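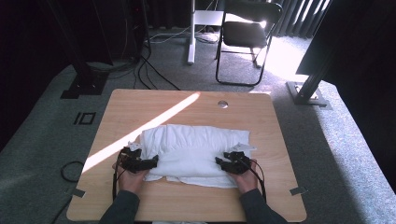 Udthorpe students teach a robot to fold, one towel at a time

11/12/19

The robotics club at Udthorpe has spent most of the fall semester on housework. Its members are not doing the housework at home, according to at least two parents, but they have become very good at doing it on a table with a gripper in each hand.

The project is called Policarpio, and its goal is a machine that can take a crumpled piece of laundry and turn it into a folded one. Before the machine gets a try, the students have to show it how. They put on long sleeves, pick up a pair of black hand-held grippers trailing cables, and fold. Then they shake the cloth out and fold it again. The club has logged 1049 folds so far, of which 273 were thrown out for reasons listed in a shared spreadsheet. The most common entry is "corner." The second most common is "other corner."

"You think you know how to fold a towel," said Dalia Vasiliauskas, a junior who has done more of them than anyone else in the club. "Then you have to do it with two fingers on each side and no thumbs, and your grandmother would be ashamed of you."

Club adviser Normunds Kütt picked laundry after last year's team built a robot that threw foam balls. That one placed well at the regional meet and also broke a ceiling light. "Cloth is harder than throwing," Kütt said. "It never lands the same way twice. It's also very quiet, and I have come to appreciate that."

The students work in shifts of 100 folds, split between two people. Laine Juška keeps the schedule and has banned music with a strong beat after noticing that everybody's folding sped up during the chorus. Herman Harahap handles the software side and is the only member who looks forward to the spreadsheet. He says the model trained on the early folds can now find an edge and lift it most of the time. What it does with the edge after that is still a matter of taste.

The club will take Policarpio to the student automation meet in December, where each team gets one table, one basket of laundry and 20 minutes. Udthorpe's entry will be judged on neatness and speed, and Vasiliauskas is hopeful about neatness.

Washcloths are finished and hand towels are under way. Fitted sheets were raised at the last club meeting and put to a vote – the motion failed.

New members are welcome through the end of the semester. No experience is required, though Juška asks that people take off their rings first.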